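Urkadness toy room, gallery page

Putting these up fast before I lose the notes. April 2023, three evenings of sorting, one very tired back. The toy room at Fanwood is the ground floor one, door past the coats, and it had not been properly gone through since December. Snædís Hafþórsson did the shelves and the washing up. I did floors, boxes and complaining.

Captions are short. If you want to know where something went, ask. Some of it is in the hall cupboard, some of it is in my car still.

More pictures when Silvan Auer sends me his. He has the ones of the puzzle table.

1. Vehicles, low shelf

The little trucks. Lime green, black wheels, orange drums with the red band and the warning triangle. Everybody under five goes to these first. Two up on the white shelf, a cement mixer with the pink drum tipped over on the floor, and a car with a pink roof behind it.

Shelf edge is chipped, white stuff peeling off the front. I want to put edging tape on it. Snædís wants a new shelf. We'll see who gets there first.
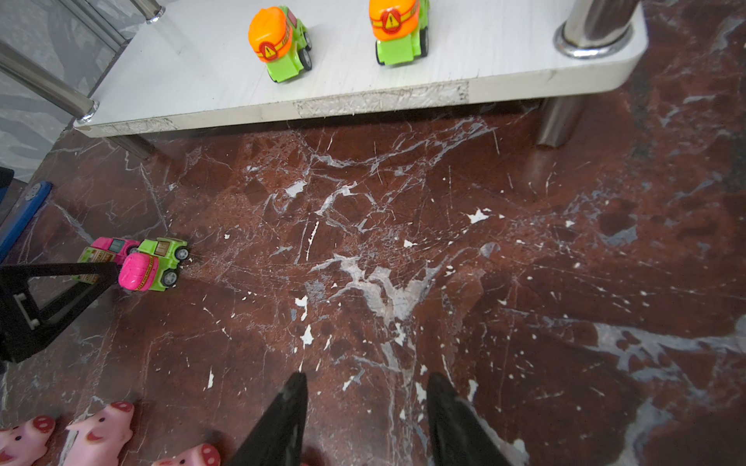

2. Where the vehicles live now

One box, one label, bottom left of the big unit. Used to be three boxes and a biscuit tin. The rule is anything with wheels goes in, I don't care what size. Trains are the exception becuase of the track, see further down.

Wipe them before they go back. Damp cloth, bit of dish soap, not the spray. The spray took the print off an old bus and I'm still hearing about it.

3. Wooden blocks

Full set is 62 and the number is written inside the lid. Got all of them back, first time ever I think. Last two were behind the radiator. Sanded one corner that had a splinter, otherwise fine.

Please don't mix in the foam ones. They go in the net bag on the hook.

4. Train track

Mikkelsen track, the old kind, handed down twice. Straights in the long tray, curves in the square one. The bridge has been glued and it's a bit crooked. Trains go over it fine if you don't rush.

The Urneler pieces nearly fit but not quite. They hold for a minute and then the whole loop comes apart and there are tears. Keep them seperate. Blue tray.

5. Puzzles

Did every single one on the kitchen table over two evenings. Complete ones have a green dot on the box. Missing one piece, yellow dot, still out for use. Worse than that, gone.

The farm one is yellow. It's the pig. If anybody finds half a pig at home, no questions asked.

Silvan re-taped all the corners on the boxes. Looks very smart.

6. Play kitchen

Oven door back on. Two new screws, slightly too long, so I put felt over the ends inside. Pans washed, plastic food washed, the cloth pizza went through the machine and came out smaller.

Tea set is short on saucers. Any saucers welcome, plastic or tin.

7. Dolls and clothes

Snædís washed everything on cool and hung it along the stair rail. Very funny row of tiny sweaters. Buttons checked, loose ones sewn down. Shoes in the zip pouch, pairs mostly.

The big doll needs a new left arm. She's resting in the office.

8. Give away pile

Good stuff, just too much of it. Duplicates mainly, plus the baby toys, as we don't have babies on this floor any more. It's in the hall on the bench. Take what you like, up to 25 pieces per family, and leave the bags.

Whatever's left goes to the spring sale, table 42, by the side door. Come late and haggle, I'll be wanting to go home.

9. Bits and ends

Wheels with no cars. Cars with no wheels. One jar of marbles, counted by Silvan for reasons of his own, 400 exactly. Marbles stay on the top shelf, big kids only, ask first.

There's also a key. Small, brass, no idea. It's on the nail by the light switch if it's yours.

Still to do

Edge of the low shelf (or new shelf)
Saucers
Labels for the art drawers, the old ones fell off
Stone floor needs a proper mop, the sweeping only moves it about
Arm

Next lot of pictures will be the art corner and the dressing up rail. Give me a couple of weeks.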